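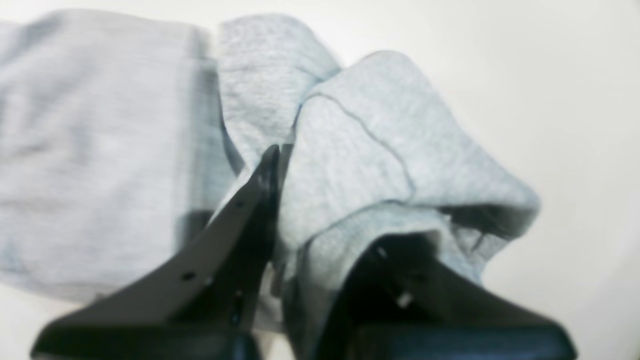
Electrical Installation, Unit 5: Choosing a miniature circuit breaker

Before this lesson please read again your notes on cable sizes. We will need them in the second part.

1. What the breaker protects

A circuit breaker protects the cable. Many students write in the test that it protects the lamp or the motor, and for this they lose 2 marks. The rated current of the breaker must be equal to or higher than the load current, and it must not be higher than the current which the cable can carry in its place of installation.

In short: Ib ≤ In ≤ Iz

2. Worked exercise

A workshop heater at the firm Vemunov takes 43 A. The supply is single-phase, 50 Hz. The next standard breaker is 50 A. So the cable must carry at least 50 A after all correction factors are applied. If it carries less, we take a thicker cable. We do not take a 40 A breaker, as it is below the load current and would trip sooner or later.

3. Trip curves

Type B trips at once between 3 and 5 times the rated current. It is used for heaters and for most circuits in houses.
Type C trips at once between 5 and 10 times. It is used for small motors and for groups of lamps with a high starting current.
Type D is for transformers and large motors. We come back to it in January.

4. Homework

Take the load list of the Rultgate building from the previous handout. For each circuit write the load current, the breaker and the type of curve. Please show the calculation also where the answer seems easy to you.

Hand in your sheets at the beginning of the next lesson.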